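Arkden's new planner wants to know what you meant by "clear the table"

Robotics software company Arkden has released version 3 of Tillero, its motion planning package for table-mounted arms, and this time the headline feature is hesitation. The update lets the planner stop and ask for help before it commits to a move it can't justify. The company calls this "deferred commitment." Anyone who has ever stood in a kitchen holding someone else's casserole dish will know it by other names.

Earlier versions of Tillero treated planning as a matter of geometry. Give it a target, a set of obstacles and a start position, and it would find a path or report that there wasn't one. What it would not do was wonder whether the target was a sensible thing to grab in the first place. Users noticed. The most popular thread on the Tillero support forum, with 398 replies, is titled "it picked up the soup."

To train the habit out of it, Arkden turned to Henao, a scene generator that builds rendered rooms and then fills them from an object library with no regard for taste or hygiene. The furniture is ordinary. The place settings are not.
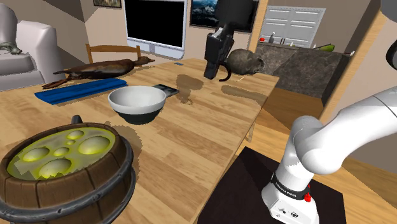 A Henao test scene: the arm shares a dining table with a bubbling tub, a bowl, a carcass and a large gray rodent.

Arkden's release notes describe scenes like this one as "semantically open," a generous way to put it. The point is that a planner can't lean on having seen the same mug in the same spot ten thousand times. It has to work out what is in reach, what might tip, what might spill and what might object to being lifted, then put a confidence score on each. If the score for a proposed move drops below 70, Tillero 3 holds position and sends the operator a short question. The threshold can be changed. Arkden suggests leaving it alone for the first week, "even if the questions become tiresome."

They may. In the company's own trials, the planner asked at least one question in almost every scene that involved a liquid. A sample log in the documentation has it asking whether a stain counts as an obstacle, being told no, and then asking whether the operator is sure.

The perception side has changed too. Tillero now runs 23 separate checks on a container before it will plan a path over the rim, covering things like fill level, wall thickness and whether anything is sticking out of it. Several of these exist because overhead views of a round, bright vessel gave the old version trouble. Glow from the contents would bleed into the depth estimate, hard-edged shadows on the tabletop would register as solid steps, and the planner would route the gripper carefully around an empty patch of wood. The new shadow filter is meant to catch this, and early users say it does, most of the time, provided the shadow isn't also on top of something.

Not everyone is pleased. Idumon, which sells a competing planner and rarely lets a release go by without a blog post, published one on Monday arguing that a robot that asks questions has simply moved the work back to the person who bought the robot. The post is titled "Just Pick It Up." It does not mention that Idumon's own product added a confirmation prompt in July, though its changelog does, under "minor fixes."

Arkden says Tillero 3 is a free update for current license holders and that the Henao scene pack will ship as a separate download. The pack includes overhead and close-range views, for teams that want to check what their perception stack makes of a tub full of spheres with a gripper right up against the rim. 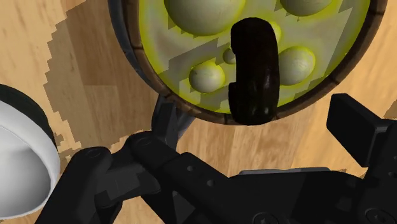

What's in the update

The release covers the planner, the container checks, the shadow filter and a rewritten operator console, where pending questions now stack up in a side panel and can be answered in any order. There is also a "don't ask again" box beside each one. According to the notes, ticking it applies to the current session only.

Support for two-arm setups has been pushed to a later version. Arkden gave no date, but said the arms currently send their questions to each other.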